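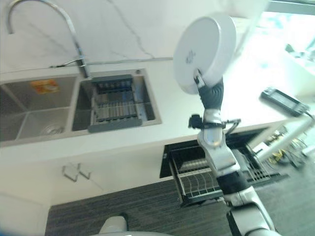 Filed under: Data Collection > Kitchen Tasks > Open tickets

Okay, so I'm reopening this one, sorry Wael. Grip readings are dropping out again on the dish episodes. I pulled the latest Medeiros batch last night and 41 episodes have a flat line in the thumb channel, usually right as the hand comes down toward a rack. Video is fine, joint angles are fine, it's only the thumb. The loader doesn't complain either, it just fills in zeros and carries on, so all of that would have gone straight into training!

Tried so far:
- restarted the logger, no change
- swapped in the spare cable Chaimae left me – good for around 2 hours, then the same thing
- went back to the August build, which was worse (dropped frames too)

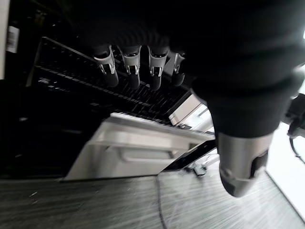

My guess is a timing problem. In episode 481 the dropout starts within a few frames of the wrist video starting to lag, and 1393 does the same. Could be a coincidence, but I'd like somebody who knows the sync code to look before I record more. Natalie, would you mind?

For now I've tagged the bad ones "hold" and kept them out of the training set. Please don't delete them – Raili wants the raw files for comparison.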